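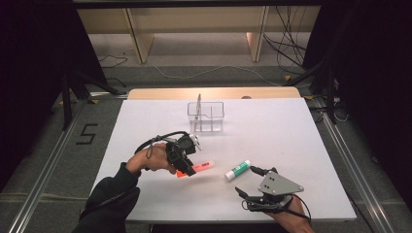

*Clear plastic container with a divider, on a white board.*

**Local and Urban History, handout 3: how Cliramgate grew**

Read before the seminar. Bring your copy of the 1840s plan.

## 1. Origins

The earliest mention of a settlement is in a toll record from 1536. It lists a crossing on the Arna, a mill and a handful of tenants who paid in grain. The gate in the name came later, when the road from Droltberg was moved to the south bank and a customs post went up beside it.

Older guidebooks say the town was founded by monks. Eckhard Schmieder went through the abbey accounts and found no payment for land or building on this stretch of the river before the toll record. His chapter is in the reader, and you should know his argument for the test.

## 2. The river town

- Most houses stood on the north bank, above the flood line.
- Market day was moved twice, both times after complaints from Droltberg.
- By the first full count there were nearly 700 residents.
- Tanning was the main trade. The yards were downstream of the mill, on what is now Soylu Street.

The flood in July 1782 destroyed 108 buildings. Rebuilding was slow, and several families gave up their plots. Compare the lot lines on the plan with the modern street map: the wide lots near the bridge are merged flood plots.

## 3. The railroad

The line reached the south bank in 1861. Owners there had offered a strip of land 80 feet wide at no charge, and the north bank merchants would not match it. Within a generation the bank, the post office and the larger stores had crossed the river.

Jhonatan Carhuamaca reads this differently. He argues that trade was already moving south along the customs road and the station followed it. His evidence is mainly shop leases, which survive unevenly, so look at his table of gaps as well as his totals.

## 4. For discussion

1. What can a toll record tell us about a place, and what does it leave out?
2. Which of the two accounts of the move south fits the lot lines better?
3. Why might Droltberg have cared about market day?

Reading for next time: Schmieder, second half. Map exercise due at the start of class.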